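Nyanda two-arm policy pack
Research release, sold by Marard

Price: on request
Licence: per workstation, research use
Requires: two supported arms with two-finger grippers, operator's own cameras

What you are buying

Nyanda is a trained control policy for tabletop work with two arms, plus the training code and the full set of trial logs. The method behind it comes from the Curar study, and the claim most people arrive with is the one from the talk: that a policy trained on mixed household tasks will pick up a new one from a handful of demonstrations. We sell the thing, so we would like that to be true. We have read the logs and think the claim is wider than the evidence.

The method in short

Earlier policies of this sort were trained one task at a time. Curar trains on everything together, then tunes on a small number of demonstrations of the new task. The argument is that grasping a cloth and hanging a mug share enough for one to help the other. Perhaps they do. The study's comparison was against a policy trained from nothing on the same few demonstrations, and that is a weak opponent. A fairer one would have been a single-task policy given the same total hours of operator time. It was not run. 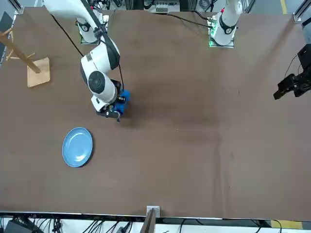 What the trials show

There were 108 scored trials across 3 tasks, all on the same bench, with the arms bolted in the same positions throughout. The mixed policy did better than the one trained from nothing on each task. On the soft-object task the gap was small, and 18 trials were thrown out for "operator reset". The notes don't say what a reset was or who decided. Put those back in as failures and the gap on that task closes.

Scoring was done by two people, one of whom had collected the demonstrations. Oluwaseun Jibrin, who checks research releases for us before they are listed, asked for the scoring sheet and was sent a later version of it. We have included both versions in the download so that buyers can compare them.

Where it seems sound

The grasping itself looks steady on rigid objects. The training code runs as described, and the logs are complete apart from the reset notes. Tuning on a new task takes up to two hours on a decent graphics card, and we have no quarrel with that figure. If you want a starting point for your own experiments, this is a reasonable one – better documented than most of what we are offered.

Where we would wait

Do not buy it on the strength of transfer to a new bench. No trial moved the arms, changed the table covering or altered the lighting. Cloth and other soft items need your own testing before you rely on any number here.

In the download

Policy weights, training and tuning code, trial logs, both scoring sheets, setup guide (English only).

Not included: arms, grippers, mounts, cameras. Mounting plates are listed separately under Herkeck.

Support

Email support covers installation and the tuning scripts. Questions about the study go to its authors – we pass them on, and replies have been slow. A repeat of the soft-object task with a written reset rule has been promised for November. Existing licence holders will get those logs free when they arrive.

Page last revised 4 March 2023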